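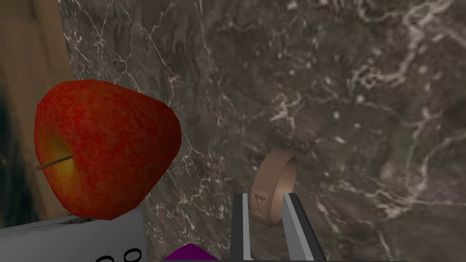

Valtdale Shared Workshop – Bay Checklist, Two-Armed Build and Its Simulator
Sheet revised 28 January 2025. Replaces the old sheet, which had coffee on it.

Fill this in before the arms get power and again before you lock up. Mark each line OK, FIX or N/A. Comments under a line are from the last full inspection. If you write OK on something you didn't look at, please at least be consistent, so we can learn your handwriting.

Part A. The bay

A1. Floor tape visible all the way around the base. OK
The corner by the drill press has been worn down to a suggestion. Re-taped.

A2. Nothing stored inside the tape. FIX
One bicycle pump, one bag of Clendano bolts, somebody's lunch. The lunch has been moved to the fridge. The pump may apply for its own shelf.

A3. Both E-stops reachable without crossing the arms. OK
Pressed and released both. The one on the bench side still needs a proper shove. A stop button should not be a test of character, so a replacement is on the February order.

A4. Extinguisher present, pin in, gauge in the green. OK

A5. Charging mat clear. OK
The mat is not a coaster. See previous sheets.

Part B. Arms and grippers

B1. Shoulder bolts torqued, paint marks lined up. OK
Left shoulder, second bolt from the top, had crept. Put back and re-marked in yellow so we can tell the new mark from the optimistic one.

B2. Cable slack at full reach, both sides. FIX
Right side is fine. Left side pulls tight at the wrist when the elbow is all the way out. Do not solve this with another zip tie. The zip ties are now a structural element and I would like them to stop.

B3. Fingers close square. OK
Checked with feeler gauge. The left pair had a burr on the inside edge, filed off.

B4. Grip force limit set to 40 in the config and the same on the label. OK
The label said 89 until this inspection. The config was right, the label was a relic of the Hosoda servos we took out last year. Whoever reads the label and not the config will be a guest, and guests have fingers too.

B5. Drop test: cut power while holding the foam block. OK
Block stayed put. Arm sagged slowly, as designed – a bit like the rest of us by closing time.

Part C. Simulator run before hardware

No new motion goes on the real arms until it has been through the simulator. This rule was written the day after the incident with the shelf and it has no exceptions, including for people who are only changing one number.

C1. Room loads without errors. OK
Brick texture on the side wall is stretched into long smears. It has been on the list since the Geststead room pack went in. Doesn't touch collision, so it stays at the bottom of the list, where it is happy.

C2. Table has a collision shape that matches what you see. OK
Ran a fingertip along all the edges at low speed. No sinking, no invisible shelf.

C3. Small objects rest where they are put. OK
Watch the ring. It's a thin shape and thin shapes like to jitter. If it starts buzzing against the fingers, raise the solver steps before you touch the grip force. Raising the grip force also stops the buzzing, in the sense that turning up the radio fixes a noisy car.

C4. Round objects don't creep. FIX
The apple is low-poly enough to have corners, and it still managed to wander off in an unattended run. Rolling friction was zero. Set it to something above zero and run again.

C5. Long objects: grasp around the middle, other arm parked open and clear. OK 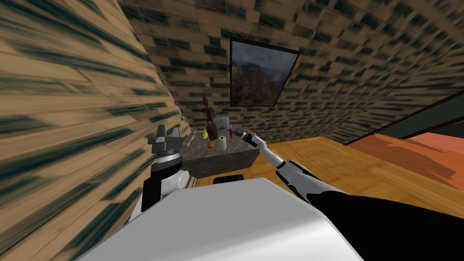
The bottle is the one to practice on. Its neck sticks out a good way past the fingers, and the planner only knows about that if you tell it. Attach the held object to the gripper in the planner after the grasp, every time. Forget, and the arm will happily swing the neck through whatever is standing next to it, and on the table in that room a lot is standing. The carved figure is the tallest thing up there and makes a fine skittle.

C6. Idle arm stays out of the table's space. OK
Check the open gripper as well as the wrist. Open fingers are wider than closed ones. This has surprised more than one grown adult.

C7. Repeat the motion 200 times with the start pose nudged. FIX
Only ran an overnight batch with the old friction setting, so it doesn't count. Redo after C4. Save the log under the date and not under "final", "final2" or "finalreal", all of which exist.

C8. Joint limits in the simulator match the hardware. OK
Compared line by line with the printout on the cabinet door. Left wrist was off by 5 degrees in the generous direction. Corrected on the simulator side.

Part D. First run on hardware

D1. Speed slider at the lowest setting. OK
D2. One person on the stop, with nothing else in their hands. OK
A phone is something else. So is a sandwich.
D3. Safety glasses on both people. OK
D4. Use the plastic bottle, empty, lid on. OK
The glass one was retired to the recycling in pieces.
D5. Long hair, lanyards and hoodie strings tucked away. OK

Part E. Closing down

E1. Arms folded to rest pose before power off. OK
E2. Main switch off, key on hook. FIX
Key was in the lock. The hook was holding a hat.
E3. Simulator machine logged out. OK
E4. Open FIX lines copied to the whiteboard. OK
Now on the board: A2, B2, C4, C7, E2. Initial next to the ones you take. Initialing one is also understood to mean doing it.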